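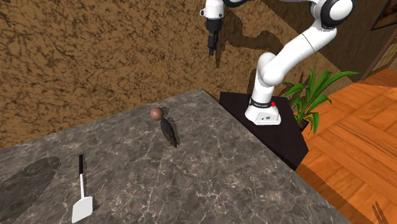 One reader of this blog wrote to ask whether the kitchen was going to need half of us once the arm was running, and if so, whether I would have the nerve to say which half. Fair question. I put off answering it through most of May, and I'd like to try now.

For anyone new here, I work for Filtell, which makes prepared lunches for offices, schools and two hospitals. I run the finishing line on the early shift. Finishing is everything that happens between the cooked food coming out and the lid going on: turning, portioning, placing, garnishing, wiping the rim. We do 900 trays on a normal day. It is repetitive work and it is hard on the hands.

Last winter the company signed with Prellex for a robot arm at one station, the one where flat items get turned and moved from the sheet to the tray. All of the setup so far has been done in simulation. Prellex builds a countertop on the computer, puts the arm next to it, lays out a tool and a few objects, and has the software practice. The rooms look nothing like ours. We have steel benches, white wall panels and a floor drain. The simulated ones have marble counters and wood floors. I asked about that in the first meeting and was told the variety is on purpose, so that the software doesn't get attached to one background.

So the work at hand, at this stage, is mostly people looking at screens. I didn't expect to be one of them. Twice a week I leave the line at 10:30 and sit with the Prellex people for an hour and a half while they show me trials. My job is to say whether what the arm does would be acceptable in our kitchen. Often the software scores a trial as a success and I don't. A spatula picked up and set down is a success to them. To me it depends on where it was set down, and whether the blade end is touching something it shouldn't.

They sent me a list of 131 task variations in the spring and asked me to mark the ones that mattered to us. I marked 72. The rest were either things we never do or things that were the same task with a different name. I also added a page of my own at the back, with things that weren't on the list at all:

- Picking up a spatula when the handle is greasy
- Noticing that an item is stuck before lifting it
- Stopping when a person reaches across
- Leaving a torn item alone and letting someone know

That page caused more discussion than the 72 did. The second one especially. When a patty is stuck you feel it through the handle a split second before it tears, and you change the angle. I have done this for eleven years and never once put it into words. Trying to explain it to an engineer took most of a session, and at the end of it we had one paragraph. I'm a little proud of the paragraph.

Now the question.

The arm, if it works, covers one station. That station takes two people on the early shift and one on the late. The company has said in writing that nobody's hours will be cut this year. It has not said anything about next year, and I asked. What I was told is that they expect to grow into it, meaning they plan to sell more lunches with the same number of people. I believe they believe that. I have also worked in food long enough to know that plans to sell more lunches don't always come off.

I don't get to decide which half, and I don't think it is half. But there will be fewer people turning patties, and I'd be lying if I wrote that everybody who turns them wants to do something else. Some do. One woman on my shift has had two operations on her wrist and has asked to be first off that station. Another man likes it there. He can do it without thinking, he talks to the person next to him, and he goes home with energy left for his kids. He has been offered training on the arm and he said no thank you. I don't think he was wrong to say it. The new job is standing by a machine and watching for faults, and there is no one standing next to you.

That part doesn't come up much in the meetings. They talk about throughput and about strain injuries, and both are real. We lost roughly 60 shifts to hand and shoulder trouble last year on finishing alone, and I would be very glad to see that number drop. But the station with two people at it is also where new hires learn how the place works. They learn which cooler sticks and when to ask for a break. If the new hire is next to an arm, I'll have to find another spot for that, and I haven't found it yet.

We have been through this once before, on a smaller scale. When the Cieślak lidding machine came in, we were told it would free up one person per shift, and it did, for a while. Then the line ran faster and we needed that person back upstream. Nobody lost a job over it. The work did get quicker for everyone else though, and the pay stayed where it was. I brought this up in the last meeting and asked for it to go in the notes. It's in the notes.

There is also the matter of who fixes the thing. The lidder is serviced by Revico, and they come when they come. For the arm I've asked that two of our own people be trained to stop it, clean it and restart it, with a higher rate of pay for doing so. The training has been agreed to. The pay is "being looked at." I will post when I hear more.

As for how it has changed my own job, I'm on my feet less. I spend more time writing things down, and I've found I'm slower at that than I thought I would be. A few people on the line have joked that I've gone over to the office – it is mostly a joke. I try to tell them after each session what I saw and what I said about it, during the break, while the coffee is still going. They have good questions. One of them asked what the arm does if it drops the spatula on the floor, and I had to go back and ask. The answer was that it stops and waits for a person. Then we had to talk about which person, and whether they'd have to leave their own station to do it, and how the trays behind get held in the meantime. That took up the whole of the next session and isn't settled.

The physical arm is supposed to arrive at the end of the summer. Before then I have another batch of trials to go through, and I need to measure the bench again. The height they have on file is from before we changed the feet.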